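3.2 Vessel colour and judged portion size

Earlier work on tableware and serving behaviour has mostly varied the diameter of the plate. Colour has received less attention, and the few results available disagree. Noh and Sakamoto reported a small effect of contrast between food and vessel, while the Saroddale household survey of 1996 found none once age was taken into account. The two studies differed in how portions were recorded, so a direct comparison is of limited value.

We recruited 284 adults through the Foda panel. Each person judged the volume of cooked rice in a series of vessels and gave an answer in millilitres on a sliding scale. Vessel colour and rim shape were varied between trials, and the order of trials was randomised for each person. After removal of trials with no response, 2385 judgements remained out of 2581.

Judgements were modelled with vessel colour as a fixed effect and participant as a random effect. Rim shape was entered as a covariate. Pale vessels were associated with slightly higher estimates than dark ones, but the interval for this difference included zero. The effect of rim shape was larger and in the expected direction, with wide rims leading to lower estimates. Adding self-reported hunger did not improve the fit.

A small pale pink bowl with a smooth, rounded rim and gently sloping sides is shown on a white tabletop in Figure 4. Low contrast between vessel and surface may make the outer edge harder to judge, a point also raised by Hayashi in relation to serving trays. The present design cannot separate this from contrast between vessel and food.

Figure 4. Small pink bowl on a white tabletop.

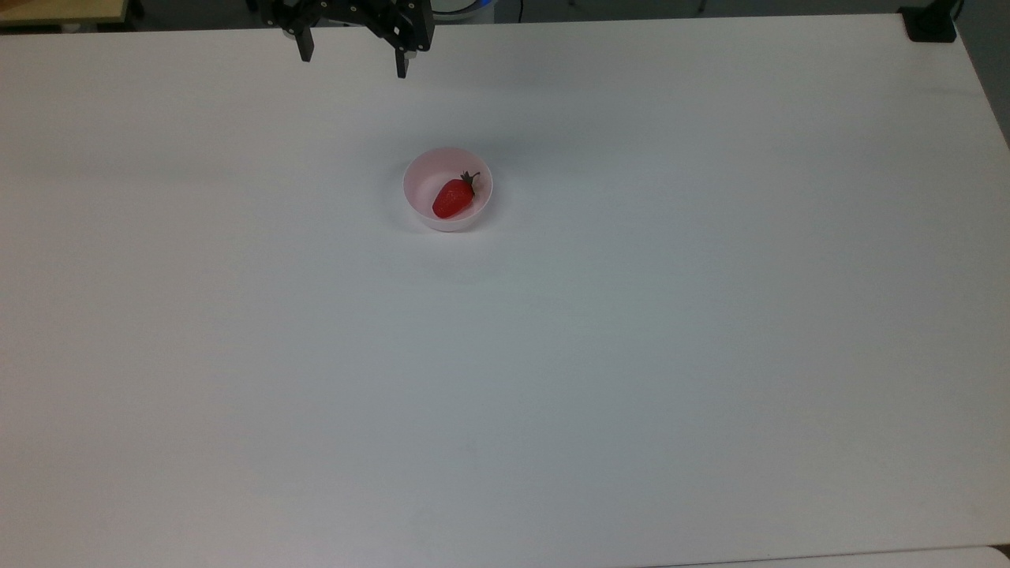 3.3 Effect of repeated judgements

Estimates drifted downward over the session for most participants. Trial number was therefore added to the model as a linear term, and the results for colour were unchanged.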